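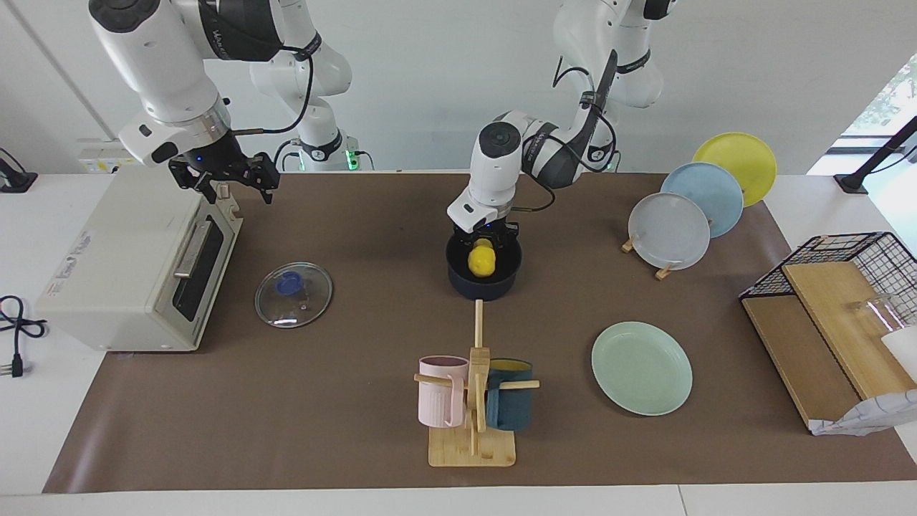

Wevutley

A small command line tool that turns a folder of numbered drawings into a looping web animation. Feed it PNG files, get back one GIF (or a sprite sheet and a bit of CSS, if you'd like something sharper). It started as a script for a single page header and got out of hand in the best possible way!

Current release: September 4, 2018

What it does

Wevutley reads your frames in file name order, works out which parts of each one really change, and stores only those parts. On a drawing with a still background and one moving character, that makes a huge difference in file size. It then builds a shared color palette for the whole loop, so the sky doesn't flicker between two slightly different blues every time the bird flaps.

You can also set a different delay for every frame. I love this feature more than is reasonable - holding one pose a little longer can make a stiff loop feel alive.

Installing

Download the archive, unpack it anywhere, and add the bin folder to your path. Then run:

wevutley check

If it prints the version and the word "ready", you're set. Linux and macOS both work well. Windows works too, but put quotes around any path with spaces in it.

Quick start

Put your frames in a folder and number them with leading zeros (bird001.png, bird002.png, and so on). Then:

wevutley build bird/ --out bird.gif

Want it to loop three times and stop on the last frame?

wevutley build bird/ --out bird.gif --loops 3 --hold last

Try --preview as well. It opens the loop in your default browser, with the delay of each frame printed under it, and reloads whenever you save a drawing. Once you've worked that way it is very hard to go back.

Options

--out FILE: where to write the result. The ending decides the type: .gif for an animation, .css for a sprite sheet with its style rules.

--delay MS: time per frame in milliseconds. The default is 300, a nice pace for hand-drawn loops. For banners with text on them, 500 or more is kinder to your readers.

--delays FILE: a plain text file with one number per line, one line per frame. Blank lines fall back to --delay.

--colors N: palette size, from 2 to 256. Start low! Plenty of line art looks perfect with 9.

--dither on/off: off by default. Turn it on for soft shadows and gradients, leave it off for flat color.

--matte HEX: the color to blend soft edges into. GIF pixels are either see-through or they aren't, so set this to your page background or you'll get a pale fringe around every curve.

--trim: crops empty space shared by all frames.

Palettes

Two palette methods come built in. Andus is the default and picks colors by how much area they cover. Zurka gives extra weight to small bright spots, so a red button in a gray window keeps its red. Switch with --palette zurka. It takes longer, and it's worth it for icons.

You can load your own palette too, as a text file of hex values. Handy when the animation has to match a site's colors exactly.

Sample files

The samples folder holds a set called Nutsugah: 204 frames in all, split into short loops (a walking fox, a spinning coin, a kettle, a page turn and more). The kettle has a lot of soft steam in it and is a great torture test for dithering. The coin is the one to try first. Use any of them on your own pages, with or without credit.

Known problems

Frames of different sizes are lined up at the top left corner. Centering is half written and lives in the dev branch.

Very short delays are rounded up by some browsers, so a loop that races along in one may crawl in another. Please test before you publish.

The .css output ignores --loops when --hold is set to first. I know why, and the fix touches more code than I'd like.

16-bit PNG files are read, but dark areas can come out a touch too light. Saving as 8-bit first avoids it.

Changes in this release

Added --preview reloading
Added the page turn loop to the samples
Faster frame comparison on large drawings
Fixed a crash when a delays file ended without a line break
--matte now accepts three-digit hex values
Dropped the old --quality switch, which has done nothing since February

Contributing

Bug reports are very welcome, and loops are even more welcome. If you send a bug, include the exact command and, if you can, the smallest set of frames that shows it. For code, run the test script before you send a patch and keep to the four-space indent.

License

MIT for the code. The sample loops are public domain.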